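Setting Up and Checking the Codalness Two-Finger Gripper for Household Tasks

Applies to: Codalness gripper kit, Lonotside wrist camera mount, Amissah control software

This guide is intended for operators who have completed the assembly manual and are preparing the gripper for its first supervised session. The procedure takes 70 minutes, including warm-up. Operators should read all steps before applying power.

Before you begin

Clear a working radius of 150 centimetres around the arm. Confirm that the emergency stop is within reach and that the Amissah software reports no faults.

Step 1. Check the finger coverings

Open the fingers fully and view them through the wrist camera. Look along the inner surfaces and the tips for lifted edges, frayed fibres or small holes. A raised flap near a tip can catch on the rim of a cup and should be trimmed or re-glued before light objects are handled.
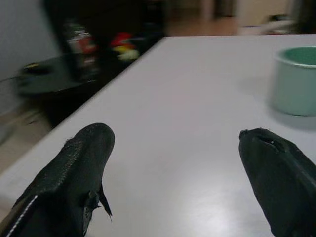 Coverings are consumable parts. Replacement sets may be ordered through Devgate under part 74, and both fingers should be re-covered at the same time so that grip remains even. Allow adhesive to cure overnight.

Step 2. Calibrate the opening

Select Calibrate in the Amissah menu and keep hands clear while the fingers close and reopen. Repeat the cycle 5 times. If the reported opening changes between cycles, tighten the mount screws and begin the step again.

Step 3. Practise the approach

Begin with a plain cup on a flat table. Lower the arm slowly, stop above the rim and centre the cup between the fingers before closing. Once this is reliable, move to approach-only exercises with larger items. A pedestal fan placed on a chair is a suitable target: the operator brings the open fingers towards the wire guard, holds position and withdraws without contact. Keep cables out of the path of travel, and do not attempt to lift an appliance by its guard.
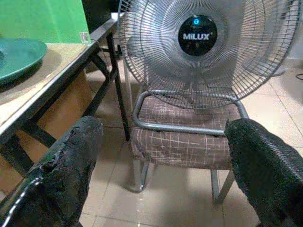
Step 4. Finish the session

Return the arm to its rest position, leave the fingers open and switch off at the controller. Record any new wear to the coverings in the maintenance log. Units used daily should be inspected again at the start of each shift.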